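January, evening

Water meter read at 07:10 and again at 19:30. The morning figure was 3,274, the evening figure has gone in the back of the notebook with the others. Pressure at the kitchen tap is still poor in the first half hour after six and normal by seven, so I am now fairly sure the fault is on the supply side and has nothing to do with our stopcock, which I have had fully open for the whole of the test period.

Danish Durrani called from the Levasgate end of the road to say his readings show the same dip. He is using a cheap dial gauge screwed on to the garden tap and I am using a bucket and a stopwatch. The two methods agree better than I expected. My slowest fill this week was 40 seconds, first thing, with the upstairs bathroom not in use. We have agreed to keep going until the end of the month and then send both sets of readings in one letter. Romain Baudry will draft it. His drafts are long, but he puts the numbers in a table and leaves the adjectives out.

The loft took up most of the middle of the day. The lagging on the cold feed had slipped at the elbow nearest the hatch and there was a bare length of pipe as long as my hand. I cut a new piece, mitred the end and taped it. The tape does not like cold pipe, so I warmed it on the radiator first. The second elbow is boxed in and I could only reach it with two fingers. It feels covered. I have written "probably" beside it on the plan.

While up there I looked at the header tank. The ball valve is sound, the lid fits, and the overflow is clear to the outside wall. The label on the tank gives no date. Hayley Horrocks thinks it went in when the previous people had the roof done, and she would know, as she was living opposite at the time. The float arm has been bent by somebody at some point to lower the level, and I left it alone.

Laundry had to be fitted around all this. I am keeping appliance runs away from the meter readings so that they do not confuse the overnight figure, and for the time being the rule is no washing before nine or after six.

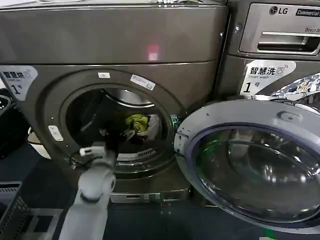 House and Services

Descaled the kettle and the shower head with the same batch of citric acid. The shower head took two goes. The water is hard enough that I ought to do this every month and I do it three times a year. Flow through the head is visibly better, though I did not time it beforehand and so have nothing to compare it with. Poor method.

Radiators next. Bled the four that ever need it. The one on the landing gave a long hiss and then black water, the others gave almost nothing. Topped the system up afterwards and the boiler gauge has held steady since lunch. If it drops again by the weekend I shall ask Nkrumah Nutsugah to look at the expansion vessel. He looked at it last winter and said then that it was on its way out.

Ga-eun Noh returned the pipe cutter and borrowed the long level. She is putting up shelves in an alcove where neither wall is square – one runs out by the thickness of a pencil over the depth of a shelf. I told her to make a card template for each shelf and not trust the first one for the rest. She had already bought the timber, cut to length.

Money: washers, tape and lagging from Fothergill, all cash, receipt in the tin. Still owed for the paint. The quote for replacing the old supply pipe to the boundary came in at 2,000 before making good the path, and I am not going to think about it until the letter has had an answer.

Light frost on the shed roof by nine. Outside tap isolated and drained. Must remember to read the meter before anyone runs a bath.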